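Flulon – cuadrícula de datos con enlaces calculados para ASP.NET

Léeme del repositorio
Última revisión: 31 de mayo de 2025

Flulon es un control de servidor para ASP.NET Web Forms que muestra una tabla de datos con paginación, ordenación y filtros, y que permite construir enlaces a partir de varias columnas sin escribir código en el evento de enlace de filas. Nació como sustituto de una cuadrícula interna que se había ido llenando de excepciones y que ya no se podía actualizar sin romper alguna página.

El control funciona en aplicaciones que siguen en Web Forms y que no van a migrar a corto plazo. Si el proyecto es nuevo, conviene mirar otra cosa.

Estado

Versión estable. Se corrigen errores y se aceptan cambios pequeños. La rama principal es la que se publica; la rama tistelham contiene el nuevo motor de filtros y todavía cambia de una semana a otra.

Requisitos

.NET Framework 4.7.2 o posterior
IIS 8 o posterior, con el grupo de aplicaciones en modo integrado
SQL Server, o cualquier origen que devuelva un DataTable o un IEnumerable
JavaScript activado en el navegador solo si se usan los filtros en cliente

Instalación

Copiar Flulon.dll y Flulon.Web.dll en la carpeta bin de la aplicación. Después, registrar el prefijo en web.config, dentro de system.web, pages, controls, con el prefijo fl, el espacio de nombres Flulon.Web y el ensamblado Flulon.Web.

Si la aplicación está precompilada hay que volver a publicarla entera. Copiar las bibliotecas sobre un sitio precompilado da un error de tipo no encontrado que no menciona a Flulon por ninguna parte.

Para comprobar la instalación, abrir la página Prueba.aspx que viene en la carpeta ejemplos. Carga 61 filas de un archivo XML incluido en el repositorio y no necesita base de datos.

Uso básico

La cuadrícula se declara en la página como cualquier otro control y se le asigna un origen en Page_Load. Las columnas se definen una por una; no hay generación automática. Se quitó en la versión 2 porque exponía columnas que no debían verse, sobre todo claves internas y marcas de auditoría.

Propiedades principales:

Origen: el objeto de datos. Se vuelve a leer en cada postback salvo que ConservarOrigen valga true.
TamanoPagina: filas por página. Por defecto, 15. El máximo es 100.
CampoClave: nombre de la columna que identifica la fila. Obligatorio si hay columnas de enlace.
TextoVacio: lo que se muestra cuando no hay filas. Admite texto, no marcado.
ConservarOrigen: guarda el origen en sesión. Usar con cuidado en granjas de servidores.

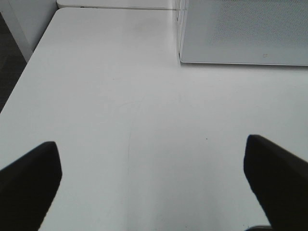
Tiempo de lectura: 6 minutos

Columnas de enlace

Una columna de enlace necesita dos cosas, el texto visible y un patrón de dirección. El patrón admite tres clases de marcador, siempre entre corchetes:

[campo:Nombre] toma el valor de la columna indicada en la fila actual.
[consulta:nombre] toma el valor del parámetro de la URL de la página.
[sesion:nombre] toma el valor de la variable de sesión.

Un patrón como Ficha.aspx?id=[campo:IdPieza]&origen=[consulta:origen] genera en cada fila un enlace con la clave de la pieza y con el parámetro origen que traía la página. Todos los valores se codifican para URL antes de insertarse. No hay opción para desactivar la codificación y no está previsto añadirla.

Cuando un marcador no encuentra valor, el comportamiento depende de la propiedad SiFalta de la columna:

Vacio: deja el hueco en blanco y genera el enlace. Es el valor por defecto.
Texto: muestra el texto sin enlace.
Ocultar: no muestra nada en esa celda.
Error: lanza FlulonPatronException con el nombre del marcador. Solo recomendable en desarrollo.

Los parámetros de consulta los controla quien escribe la dirección en el navegador. Flulon los codifica, pero no los valida – si la página de destino los usa en una consulta SQL, la validación le corresponde a ella. Lo mismo vale para los permisos: ocultar una columna de enlace no protege la página a la que apunta.

Direcciones completas guardadas en la base de datos

Si la columna contiene ya una dirección entera, el patrón es simplemente [direccion:Campo]. Este marcador no codifica el valor, pero lo rechaza si el esquema es distinto de http o https. Las rutas relativas se aceptan y se resuelven respecto a la raíz de la aplicación, no respecto a la página.

Columnas de imagen

Usan los mismos marcadores. El atributo de texto alternativo es obligatorio y admite un patrón propio. Si la dirección queda vacía se omite la etiqueta entera, para no provocar una petición a la propia página (un fallo que tuvimos durante bastante tiempo y que solo se notaba en el registro de IIS).

Paginación y estado

La página actual y el orden se guardan en ViewState con la clave del control. Dos cuadrículas en la misma página no se interfieren siempre que tengan un ID distinto, también dentro de un UpdatePanel.

Con ConservarOrigen activado y un origen de más de 900 filas se escribe un aviso en la traza. El control sigue funcionando, pero la sesión crece deprisa. En esos casos es mejor paginar en el servidor de base de datos y asignar TotalFilas a mano.

Al borrar la última fila de una página, la cuadrícula retrocede a la anterior. Antes se quedaba en una página vacía con los botones desactivados.

Uso dentro de SharePoint

Flulon se puede colocar en un elemento web, con tres salvedades:

El ensamblado tiene que estar firmado y registrado como seguro en el web.config de la aplicación web. El paquete Salehi, en la carpeta despliegue, hace las dos cosas.
Los campos de tipo hipervínculo devuelven dirección y descripción en una sola cadena, separadas por coma y espacio. Hay que activar SepararHipervinculo en la columna; si no, la descripción acaba dentro de la dirección.
Los campos de persona devuelven el identificador seguido del nombre. Para quedarse con uno de los dos se usa [campo:Autor:id] o [campo:Autor:nombre].

En las páginas de formulario (mostrar, editar, nuevo) los parámetros de la URL llegan con mayúsculas distintas según desde dónde se abra el formulario. El marcador consulta no distingue mayúsculas, así que ID e id son equivalentes. El marcador sesion sí las distingue.

Compilación

Abrir Flulon.sln y compilar en Release. Las pruebas están en Flulon.Pruebas y tardan unos 15 segundos. Las de integración van aparte, en el proyecto Gristau, y requieren una instancia local de SQL Server con permiso para crear bases de datos. La cadena de conexión se lee de la variable de entorno GRISTAU_CONEXION.

Si las pruebas de fechas fallan, mirar la configuración regional de la cuenta que las ejecuta. Están escritas para es-ES y en-US; con otras culturas no se han comprobado.

Problemas conocidos

La ordenación por una columna de enlace usa el texto visible y no la clave. Con textos numéricos el orden es alfabético. Se puede evitar indicando CampoOrden.
Los filtros en cliente no tienen en cuenta las filas de otras páginas.
En el diseñador de Visual Studio los patrones con el signo & aparecen a veces duplicados como &amp;amp;. Hay que corregirlos en la vista de código.
La exportación a CSV usa siempre punto y coma.
Un origen con dos columnas que solo difieren en las mayúsculas produce un resultado impredecible.

Cambios recientes

2.6
Nuevo marcador [direccion:].
SiFalta admite el valor Ocultar.
Corregido el retroceso de página al borrar.

2.5
El límite de TamanoPagina se comprueba también cuando se asigna por código.
Las columnas de imagen omiten la etiqueta si la dirección está vacía.
Retirada la propiedad UrlBase, que llevaba dos versiones marcada como obsoleta. Quien la use todavía debe pasar el prefijo al patrón.

La 2.7 está prevista para julio e incluirá el separador configurable en la exportación. El motor de filtros de la rama tistelham queda fuera de esa versión.

Cómo avisar de un error

Abrir una incidencia en el repositorio con la versión de Flulon, la declaración completa de la cuadrícula y el patrón que falla. Si el problema es con enlaces, añadir la dirección generada tal como sale en el código fuente de la página, no como la muestra el navegador en la barra. Quitar antes cualquier dato de clientes.

Las propuestas de cambio deben traer al menos una prueba. Los comentarios del código y los mensajes de confirmación van en español, los nombres públicos también, sin tildes ni eñes.

Licencia

MIT. El texto completo está en el archivo LICENCIA. Los iconos de la carpeta recursos tienen su propia licencia, que se incluye junto a ellos.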